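Notas para el taller, noviembre. Consejos de lo que nos ha ido funcionando desde que entró la pinza en la línea de embalaje de Jambridge. Sin orden, según me acuerdo.

## Antes de tocar nada

- Probar primero en el simulador. Siempre. Media hora de pantalla ahorra una mañana recogiendo piezas del suelo.
- Mesa despejada. Ni tazas, ni cúter, ni el rollo de cinta.
- Piezas alineadas con la pinza, no "mas o menos" alineadas. Si la columna va torcida, un dedo llega antes que el otro y empuja.
- Dedos abiertos del todo antes de acercarse. Hueco a los dos lados, parecido en los dos.
- Números en las piezas de prueba, grandes y en negro. Luego al hablar por radio se dice "el 7" y ya está, sin señalar.

## Sombras

Truco barato: mirar las sombras antes que la pieza. En el simulador salen a escalones, feas, da igual, sirven para saber si hay algo por encima. En el taller de verdad, lámpara de lado y nunca detrás del que mira.

Si la sombra cae encima de la pieza, cuidado con fiarse de los bordes. Comprobar desde otro ángulo y seguir.
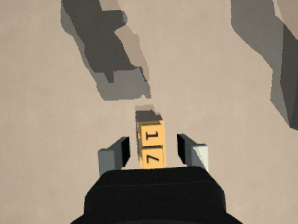
Desde el turno de tarde, Coşkun contesta que todo esto está muy bien, pero que lo que cambia de verdad es el cuerpo: antes acababa con las muñecas hechas polvo y ahora acaba con los ojos cansados de tanta pantalla, y que eso también hay que apuntarlo en algún sitio.

Apuntado. Y tiene razón, así que va lo que hacemos ahora:

- Rotación cada 80 minutos. Pantalla, mesa, almacén. El que está en pantalla no alarga "por acabar la tanda".
- Monitor a la altura de los ojos. Una caja Ollberg vacía debajo vale perfectamente.
- Gotas en el botiquín, segundo cajón. Reponer cuando queden dos.
- Estirar muñecas igual, aunque ya no se cargue tanto. La costumbre se pierde rapido.

## Con la gente

Lo de embalar a mano no desaparece. El pedido Jukus, 83 cajas, se hizo entero a mano por las formas raras. Quien sabe hacer eso que lo enseñe, un rato por semana, y que cuente como horas de trabajo.

Los nuevos empiezan en la mesa. Luego simulador. Al revés aprenden los botones y no saben cuándo una pieza va mal cogida.

Parar la máquina no se justifica ante nadie. Se para, se mira, se apunta en la hoja.

## Limpieza rápida

Trapo seco para los dedos, al acabar turno. Nada de alcohol en las caras negras hasta preguntar al proveedor. Polvo de cartón, brocha vieja de pintar, la de 80 mm va bien. Tornillos a la tapa de un bote, nunca sueltos en la mesa.

Falta poner lo de los calibres. La hoja de paradas está en el armario 122, balda de arriba.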